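Last updated: November
14 comments | 71 shares

Jusis Circuit Kit Review (We Borrowed It, Then We Bought It!)

OK, so you all know how I feel about kits that promise "hours of learning" and end up under the couch. The Jusis circuit kit was on the lending shelf at our library branch, next to the telescopes, and my 10-year-old had it in the bag before I'd even found my card. Free for 2 weeks, so why not!

It's a plastic grid board with snap-on pieces: wires, switches, a buzzer (sorry, dog), a little fan, and a dial that dims the lights. The project book starts super easy and then gets hard fast. We flew through the first chapter in one evening, and then the burglar alarm took us two tries and a snack break. The drawings are great, but the text is tiny and whoever wrote it really loves the word "thus."

What I liked: the pieces are chunky enough for younger hands, everything has its own spot in the tray, and when you put something in backward it just sits there and does nothing. No smoke, no tears. My daughter ended up teaching the whole alarm project to her friend Chiyo over video, which I would have paid extra for.

What I didn't like: no batteries in the box (grrr), and the fan blade pops off if you look at it wrong. The companion app wanted an account before it would show us a single video, so we skipped it. I also compared it with the Trostent set my sister has. Trostent has more pieces, but the snaps are so stiff that I was the one doing all the building.

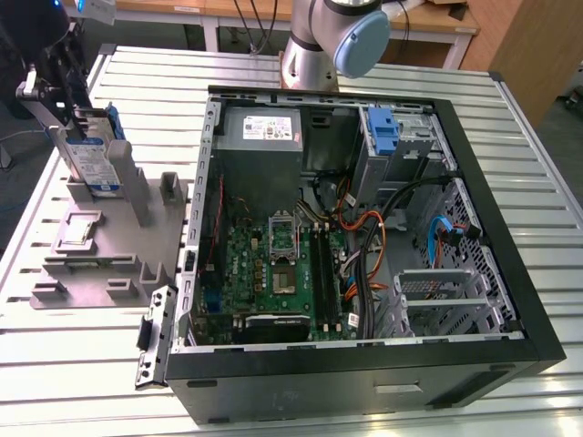
Jusis is at its best when kids start asking what else works this way, and mine went straight from the buzzer to computers. The kit won't take you that far, but it does help with the words. She can now look at a green motherboard like this one and ask smart stuff, like what goes in the empty CPU socket and why there are two memory slots side by side. I'd say it's right for ages 7 to 11, and older kids may want something with a soldering iron. Four stars from me, and five from her!

Share this post | 14 comments

Related posts:
- Trostent Magnet Lab: Worth the Shelf Space?
- Free Library Science Clubs for Grades 2 to 5
- Our Favorite Rainy Day Coding Games
- What to Ask Before You Sign Up for Robot Camp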